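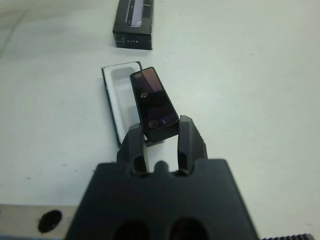 Wrist cam, device in the fingertips over the open tray. Box is farther back.

Tremholm Boards > Small Cells and Benchtop Arms > Maintenance and Repair
Thread: Rack gripper losing its zero, two-arm cell
Started 2020-03-31

slowpinion wrote:
OK, I need some fresh eyes on this one. It's a two-arm cell on a white bench, and all it does all day is handle little phone-type boxes: open the box, get the device, seat it in the tray, close up, next. Both grippers are the rack and pinion kind, two fingers each, running off the Plulis controller.

My trouble is finger zero. I home both grippers in the morning, everything is lovely, and by 400 cycles one of them thinks it's closed when it isn't quite. It still picks, but the device starts to swing a bit in the tips and then it won't go down into the insert straight. It lands on the lip of the recess and I get to come over and push it in with my thumb. Rehome and I'm good again for another few hours.

Things I've tried so far: new cable, swapped the motor, and turned the grip force up and back down again. I've got it at 25 percent now. More force makes it hold better for a while, but then the drift comes on faster (or I think it does, I haven't logged it properly). Before I pull the whole thing apart, where would you look first?

benchrat_ohio wrote:
Set screw on the pinion. Don't even read the rest of the thread, go put a wrench on it. If more force means faster drift, then something is slipping on the shaft, and it's slipping a little bit every time it clamps up. Swapping the motor means you had that pinion off, so it's an easy one to leave a hair loose.

slowpinion wrote:
It was doing it before I swapped the motor, though! That's why I swapped the motor. But yeah, fair, I'll check.

moth_and_gear wrote:
I'd look at the racks before the set screw. You're handling cardboard all day, and cardboard sheds like crazy. Fine dust gets packed down in the roots of the teeth, then the pinion rides up on it and your finger stops short. I had the same complaint on a Pramanik gripper on a carton line and there was a gray felt mat in there you could have made a hat out of. Are you greasing them?

slowpinion wrote:
I am greasing them. Light smear of white grease every Monday, same as the guy before me did. Is that wrong??

moth_and_gear wrote:
For an open rack over cardboard I'd say yes. Wipe it all off, brush the teeth with a dry toothbrush, and run them dry. Grease plus paper dust makes paste.

benchrat_ohio wrote:
Strongly disagree on dry. I've run open racks dry and the pinion was shot in one summer. Thin film of dry lube, the PTFE spray, let it flash off before you close the cell. You get the lube without the paste. And it's still the set screw.

moth_and_gear wrote:
Your racks were moving a lot more than these do, I'd bet. He's opening the width of a phone box and closing again. I'll stick with dry. The spray gets on the fingertips and then you've got a whole new slipping problem to chase.

benchrat_ohio wrote:
Mask the tips. Bit of painter's tape, done.

quietcell wrote:
Can you put up a shot of the other arm while it's at the box? I'm wondering how the two of them share the bench, and whether it's one gripper that drifts or one job that drifts. When we set up ours at Finbridge we blamed the left gripper for weeks. Then I swapped the two programs over and the trouble moved to the right one.

slowpinion wrote:
Oh, that's a good thought, I never swapped them. Grabbed this one from the wrist camera on the arm I'm complaining about:

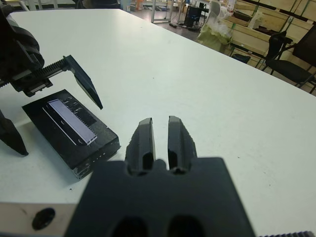

Other arm's gripper at the box, rack out. Mine is at the bottom with its fingers nearly together.

slowpinion wrote:
So the one reaching in from the left does the box work, and the one with the camera does the device. The camera one is my problem child. The racks stick out in the open like that on both of them, so there's plenty of room for crud to land on the teeth.

quietcell wrote:
Thanks, that helps a lot. Two things I'd do.

First, run the camera arm open and closed with nothing in it, same number of cycles as a normal day if you can stand it, and check the zero at the end. If it holds, then the load is doing it, and that points to the pinion or the fingers themselves moving on their mounts. If it drifts empty, go look at the homing.

Second, look at how it homes. Does yours close finger to finger and call that zero? Because if a flake of anything is stuck on one tip, you've just taught it a wrong number with great confidence.

slowpinion wrote:
It homes finger to finger, yes. Slow close until the current goes up.

moth_and_gear wrote:
I'd home it open, against the outer stops. Nothing ever gets stuck to the outer stops.

quietcell wrote:
I go the other way on that. The grip happens near closed, so I want my zero near closed. If you home open, any slop in the rack shows up right where you need it least. Just wipe the tips first. I put a wipe step in the start-of-shift sheet and a rehome at lunch, and I don't think about it much now.

benchrat_ohio wrote:
A rehome at lunch is a bandage, sorry. Fix the slip.

quietcell wrote:
It's a bandage that takes less than a minute :) I'm fine with it!

slowpinion wrote:
Update, had the camera arm's gripper apart this morning, and everybody gets to be a little bit right, which is annoying.

Set screw was snug. Not loose, but I got a bit more turn out of it than I liked, so it's out, cleaned, blue threadlocker, back in on the flat of the shaft. Racks were nasty. I didn't get a hat, but I got a good roll of gray paste from the end that sits under the housing, where I never reach on Mondays. Toothbrush and alcohol took it off. One tooth had a burr on it and I took that down with a bit of 600 grit folded over a feeler gauge, very gently, three or four strokes.

Then I did the empty run like quietcell said. No drift that I could measure. With devices in, I've only done half a day, and it's holding so far, but half a day is when it used to hold anyway, so I'm not calling it yet.

I left it dry for now. Sorry, benchrat.

benchrat_ohio wrote:
You'll be back by summer with a worn pinion and I'll be very nice about it. Glad you did the screw. Put a paint mark across the shaft and the pinion while you're in there, then if it ever slips again you can see it with a flashlight and skip the teardown.

slowpinion wrote:
Ooh, paint mark, yes. Doing that before I put the cover on.

moth_and_gear wrote:
Do the other gripper too. It's the one with its nose in the boxes, so it's probably got more fuzz in it than the one you cleaned.

slowpinion wrote:
It's next. I need to find a slot when I can have the cell down, and it's been working fine, so of course I don't want to touch it. While I'm at it, what are people using on the fingertips? Mine are bare, and I wonder if I could drop the force if they had something grippy on them.

quietcell wrote:
Thin silicone tape, one layer, replaced when it starts to curl at the corners. Redo your zero after you put it on or you'll be closing too far by two thicknesses of tape. Ask me how I know.

moth_and_gear wrote:
Leave them bare till you've got a full week on the clean rack. Change one thing at a time or you won't know which one helped.

slowpinion wrote:
OK, bare for the week. I'll start writing the zero down at lunch and at the end of the shift and post the numbers when I've got them.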